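Subject: Re: [shell-keepers] Cleaning and storing old display shells — what about the wax?
From: Mechthild Schwaiger
To: shell-keepers list

Hello all,

thank you to everybody who answered my first message in April, and please excuse that I come back so late. I wanted to try some things before I wrote again, and with the school year it goes slowly. I quote the message from Dvorak first, as I want to answer it point by point.

> Mechthild, I would be careful with the mineral oil. Many people
> on this list use it and are happy, but in my opinion it hides
> the problem. A shell which has gone chalky in a cabinet has
> maybe been attacked by acid vapour from the wood, and oil on the
> surface does not stop that. Have you looked at what the drawers
> are made of? My second question is about the old wax. If the
> former owner put wax or varnish on the shells, you should know
> this before you wash them. Try one poor piece first, and wait a
> week before you do the next. Last thing: please keep the labels
> with the shells, also the ugly ones. I have seen a good
> collection become a box of pretty things in one afternoon.
>
> Dvorak

First the drawers. You were right to ask. The cabinet came to our school together with the shells and it is oak, quite heavy, with tight drawers that close nearly without air. I had thought that a tight drawer is a good drawer. After your message I read the old posts in the archive and now I understand that oak is one of the worst woods for this purpose. When I opened the bottom drawers after the holidays, there was a sour smell, a little like vinegar, and exactly in these drawers are the shells with white powder on them. In the top drawers, which the pupils open all the time, the powder is much less. I suppose the fresh air has helped them.

So I have taken everything out. The collection has 80 shells, mostly sea snails, some cowries, a few land snails and one drawer of bivalves that are not in pairs any more. Of these, 29 had the powder in some form. On some it was only a fine dust in the grooves and on others the colour has gone and the surface feels like chalk. For the second kind I think nothing can be done, and I have made my peace with it.

Now the washing. I took one poor piece, as you advised, a cone shell with a broken lip and no label. I put it in distilled water for an hour, changed the water, one hour again, then let it dry slowly on a towel away from the heating. I waited the week. The powder did not come back, but at that time the shell was already not in the oak drawer, so I cannot say if the washing helped or the new place. Perhaps both. I have since done 12 more in the same way and they look calm. I did not use vinegar, and I did not use bleach on these, although two colleagues from my school told me very firmly that bleach is the only way. For fresh shells from the beach maybe, but these are old and have no skin or dirt left to remove.

About the wax: yes, there was something on them. On nearly all the large shells there is a layer which becomes a bit yellow and catches dust. I tried white spirit on a cotton bud on the inside of one lip, where one does not see it, and the cotton came away brown. On a second shell nothing came off at all, and I believe this one has varnish and not wax. I stopped there. If somebody has experience with old varnish on shells I would be very glad for advice, especially if it is better to leave it alone.

The labels. There are three kinds, one from the first owner in ink, one typed, and one which a teacher before me made with sticky tape. The tape is terrible, it has left brown marks on the card and in two cases on the shell. But I keep them all. I put each label in a small polyester sleeve and the sleeve goes in the same tray as the shell. Where the shell had no number I wrote a new one on a paper slip, and not on the shell itself. I know that some of you write in ink on a drop of lacquer inside the opening. It looks very neat, but I do not trust my hand for it.

For the trays I ordered the small boxes from Plirkton that someone recommended here last year. They are good, but please measure before you order. The inside is smaller than I expected and my larger shells do not go in with the lid on.
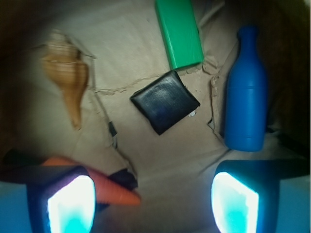

For the padding I have a question also. I had a large roll of brown packing paper and I first thought to use this under everything, as it is cheap and it holds a shell well if you crumple it. Then I read that ordinary brown paper can be acidic, and I would go from the oak into the same trouble again. Now I use acid-free tissue for the storage, and the brown paper only for the table, when I sort or carry things to the classroom. Is this too careful? One sheet of the tissue is not expensive, but with so many trays it becomes a sum, and my budget for the whole year is small. If the thin foam (the white polyethylene one) is as safe as the tissue, I would prefer it, as I could cut it once and it keeps its form.

I also want to ask about the lessons. Until now the children of 10 years and older could take the shells in their hands, and I would like to keep this. A shell behind glass is a bit sad for them. My idea is to make two groups: the shells with a good label stay in the new boxes, and the ones without any data become the handling box. For these I would allow the mineral oil, very thin, if only for the colour. Dvorak, I know you don't like it! But for a shell with no history that will be held by many warm hands, I think the damage is small. Tell me if you see it differently.

The last point is the cabinet itself. It is a beautiful piece and the head of the school wants it to stay in the corridor. I have read about sealing the wood inside with a barrier foil, and also about only making holes in the back for the air. The foil seems a lot of work — every drawer has four sides and a bottom — and I am not sure who would pay it. For now the cabinet stands open and empty, and I put minerals in one drawer, quartz and granite only, nothing with lime.

If anyone has done the foil in a cabinet of this kind, please write how long it took you and if the drawers still close after.

With best greetings
Mechthild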